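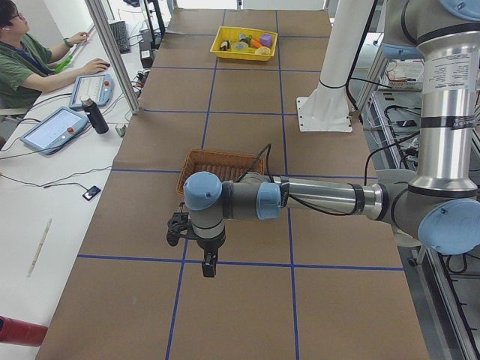

Beschaffungsplanung Zweiarmzelle, Laborbuch
04.12.2025

Stand der Dinge: Der Antrag für die nächste Ausbaustufe muss im Mai abgegeben sein. Bis dahin brauchen wir belastbare Posten, keine Schätzungen aus dem Katalog. Rahmen laut Haushaltsplan Rudville: 3.000 Euro für Kleingeräte und Verbrauch. Die Greifer laufen über einen eigenen Titel und werden hier nur der Vollständigkeit halber mitgeführt.

Arme und Bedienpanels bleiben, wie sie sind. Kein Austausch vorgesehen, nur Wartung. Der Wartungsvertrag mit Aerts muss vor der Verlängerung neu verhandelt werden, der jetzige deckt Bremsentest und Schmierstoffwechsel ab, aber keine Kabelsätze. Wunsch an Aerts: Kabelsatz Handgelenk als Festpreisposition. Anfrage geht diese Woche raus.

Tischbelag
Kraftpapier mit blauem Klebebandraster. Das Papier ist billig und schnell gewechselt, wirft aber Falten, und das Raster muss nach jedem Wechsel neu geklebt und neu eingemessen werden. Alternative: bedruckte Matte mit festem Raster, Angebot Nellari liegt vor. Lieferzeit 6 Wochen. Offen ist die Reflexion unter der Deckenbeleuchtung. Musterstück anfordern, vorher keine Bestellung. Falls die Matte glänzt, bleiben wir beim Papier und kaufen eine Abrollvorrichtung.

Ablagen
Gelbe Kunststoffschale mit durchbrochenem Boden und geflochtener Korb als Quelle und Ziel. Beide stehen lose auf dem Tisch. Für die Wiederholbarkeit der Startposition wären Anschlagwinkel sinnvoll, die können wir selbst drucken, Materialkosten vernachlässigbar. Ersatzschalen auf Vorrat: 5 Stück, gleiche Charge, damit der Farbton stimmt.

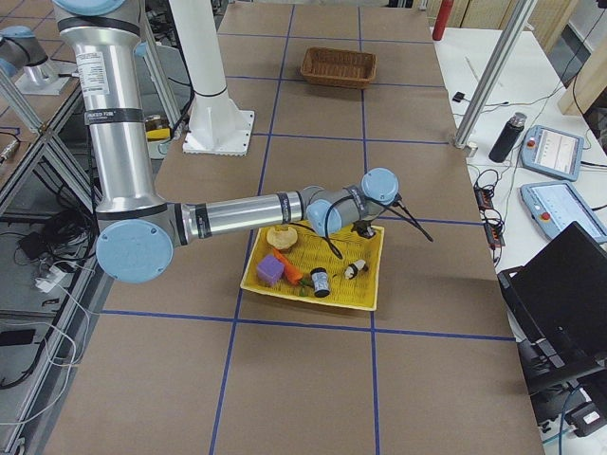

Arm über der gelben Schale, Korb im Rasterfeld dahinter.

Greifer
Zwei Optionen:
a) Vorhandene Parallelgreifer behalten, nur neue Fingerspitzen. Satz bei Clallero, weiche Auflage, geschraubt. Geringster Aufwand, keine Änderung an der Ansteuerung.
b) Greifer mit Kraftmessung im Finger. Teurer, neue Treiber, neue Kalibrierroutine, zusätzlicher Strang durch das Handgelenk.
Tendenz zu a). Variante b) nur, wenn der Antrag im Mai vollständig durchgeht. Bei b) käme noch die Einarbeitung dazu, die im Kostenplan bisher fehlt. Nachtragen.

Testobjekte
Der Satz soll gemischt bleiben: weich, hart, rund, durchscheinend. Schaumstoffwürfel und Spielzeugteile sind leicht nachzukaufen. Kritisch ist die Klebebandrolle, transparentes Material und Ringform zusammen. Für Reproduzierbarkeit je Objekt 10 Stück einlagern und die Bestellnummern ins Datenblatt eintragen. Lagerbox dafür ist vorhanden.

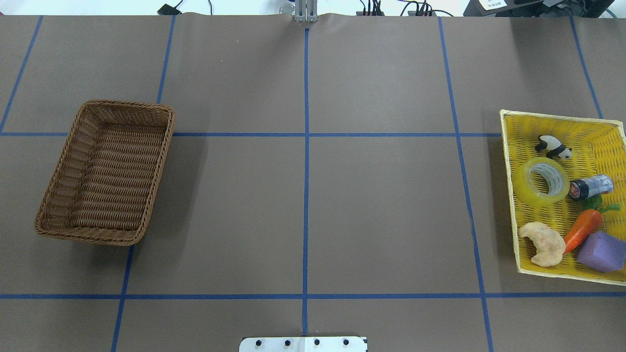
Objektsatz in der Schale rechts, Korb leer.

Kabel und Strom
Der Posten, der im letzten Plan gefehlt hat. Steckdosenleisten und Netzteile sind über die Zeit dazugekommen, ohne Beschriftung. Vorschlag:
- Kabelkanal entlang der Tischkante, beidseitig
- schaltbare Leiste je Arm, getrennt abgesichert
- Etikettendrucker aus dem Nachbarlabor leihen, nicht kaufen
- Ersatz-USB-Kabel für die Handgelenkkameras, verriegelbare Stecker
Nach der ersten Zusammenstellung liegt der Posten bei über 10 Prozent des Rahmens. Vertretbar. Kabelkanal in Grau nehmen, Weiß ist teurer und bringt nichts.

Handgelenkkamera
Im Nahbereich füllt ein größeres Objekt schnell das halbe Bild, von der Fingerspitze bleibt dann wenig zu sehen. Zu prüfen: kürzere Brennweite oder Halter mit mehr Abstand. Der Halter ist die billigere Lösung und lässt sich im Haus fräsen. Skizze bis zur nächsten Besprechung, danach Entscheidung, ob überhaupt ein Objektiv auf die Liste kommt.

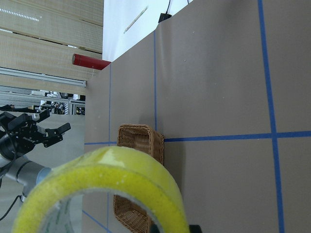
Warum werden die Fingerspitzen nicht zusammen mit der Matte bestellt?
Die Fingerspitzen kommen von Clallero, die Matte von Nellari, und bei der Matte steht das Musterstück noch aus. Eine gemeinsame Bestellung würde die Spitzen nur verzögern.

Reihenfolge der Bestellungen
1. Fingerspitzen (Clallero), sofort
2. Kabelkanal, Leisten, USB-Kabel
3. Ersatzschalen und Testobjekte
4. Matte, nach Prüfung des Musters
5. Kamerahalter intern, kein Bestellvorgang

Offen: Zollanteil bei Clallero klären, im Angebot steht nur netto. Versandkosten Nellari fehlen ebenfalls. Rückmeldung Aerts abwarten, dann Tabelle aktualisieren und auf dem Laufwerk unter Planung ablegen.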